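Does anyone need a standing desk

My brother-in-law has one. The woman across the hall from me at the Dakville office has one. In October our building manager sent around a form asking who would like one, with a box to tick and a space for "health reasons, if any," and I have been grumpy ever since.

The pitch goes like this. Sitting is killing you. Standing is not sitting. Therefore pay $700 for a table that goes up and down. I have read a fair pile of this stuff over the past month and the middle step is where I keep getting stuck. Too much sitting does seem to be bad for people, fine. But the studies I could get hold of mostly looked at people who didn't move much, and a person propped up in one spot in front of a spreadsheet isn't moving much either. Ask anyone who has worked a register what eight hours on your feet does for your back.

The company our building uses is called Hollis, and their brochure says users report "more energy and sharper focus." Report to whom? I wrote and asked. I got a polite reply from a Mr. Ertürk with a link to a survey. It had 3,502 responses, all of them from people who had bought the desk and filled out the warranty card. If I had just spent that much on a table I would report sharper focus too.

Then there's the calories. One site had standing burning so much more than sitting that you'd be thin by spring. Another put the difference at a few bites of an apple. I don't know which is right but I know which one was selling desks.

Hatice Altıntaş, who sits two doors down and has had hers since last year, took me on about this at lunch. Her point was that it isn't about the standing, it's about changing position, and that she goes up and down all day and her shoulder has stopped hurting. I believe her about the shoulder. She also got a new chair and a new monitor the same month, and started swimming. When I brought that up she told me I was no fun, and went back to her soup.

I did try it. Jahangir was out for a week and said I could use his. First day I liked it, I'll admit that. I felt busy and important. Second day my heels hurt. By the end of the week I had the thing down at sitting height and was using it as a regular desk, and I notice that most of the others on our floor are parked at sitting height whenever I walk by. Maybe I only walk by at the wrong times.

What I have at home is a plain flat top in a light wood color, and it stays at the height it stays at.

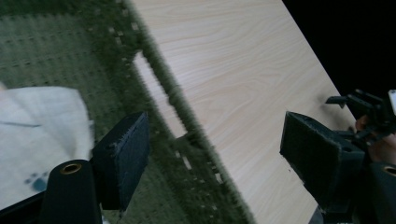
Pale wood grain, green carpet.

When I get stiff I get up and go do something else for a bit. I put the wash on, or walk to the corner and back. It costs me no money and there's no motor to burn out, and the motors do burn out, if the complaints I read are any guide. One man had his stuck at the very top for 2 months waiting for a part.

If your doctor told you to get one, get one. If you have a bad back and it helps, good, I have no quarrel with you. What bothers me is the form with the box on it, and the feeling that leaving the box empty makes me a person who doesn't care if he lives. I left it empty. The building manager has now sent a reminder.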